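Products > Perception > Drindero Jaw Tracker

Drindero Jaw Tracker – software for recording gripper opening from wrist video

4 min read

Drindero is a program which reads the opening of a two-finger gripper directly from the wrist camera video. It needs no encoder in the hand and no printed marker on the fingers. If you collect demonstrations with hand-held grippers, you can run it on the old recordings too, as long as both fingertips are visible at the widest position.

The program learns the shape of your fingertips one time, in a short setup. After this it follows the two tips in every image and writes the opening as a value between zero and one, together with a confidence. When one tip is hidden behind an object, the value is estimated from the other tip and the row is marked. We prefer to mark a doubtful row and let you decide. The program never deletes it.

Drindero works together with Kombo, our planning package, and with the Hiker log format. Export to plain CSV is also included in every licence.

Setting the open position

Start with the jaws fully apart over a plain surface. A wood table is fine, also with strong grain, but please keep the gap between the fingertips free. Objects at the far side of the table do not disturb the setup.

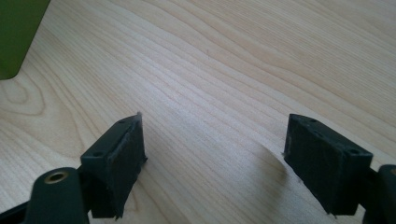 Text: Elibariki Kimaro
Technical review: Chun-hung Tseng
Mon 26 December

The tracker looks first for the two small round holes on the top of each fingertip. They have good contrast on black pads and they keep their distance to each other, so they are a better reference than the outline of the pad. The outline changes with time. Pads become worn, some fibres come loose at the border, and an edge detector will follow a fibre with great enthusiasm. In version two we added a filter for this, called Edge Calm. It is on by default.

Soft shadows beside the fingertips are a second source of error. On a pale table the shadow can be taken for a part of the dark pad, and then the opening is reported too small. If your values never reach one, go to Setup, choose Surface, and record 82 images with the jaws open while you move the gripper slowly over the table. The program then calculates the colour of the surface separately from the shadow.

Please repeat the setup after you change the pads. It is not necessary after a change of table.

What we measured

Our test set has 791 recordings, made with fingertips of different age. In 196 of them the pads were visibly worn at the edges. With Edge Calm the worn pads gave almost the same error as the new ones – the remaining difference comes mostly from recordings with one finger behind a tall object. We are still working on this case and plan an update in June.

Requirements and licence

Drindero runs on Linux and on Windows. A graphics card is helpful for long recordings, but not required. One licence covers one workstation and up to 2,000 recordings per month. For bigger collections, or if you want to run it on the Murkaline server, please write to our sales desk and describe your gripper and your camera lens. Fish-eye lenses are supported with your own calibration file.

This site uses cookies to remember your language and your basket. By continuing you accept our cookie policy.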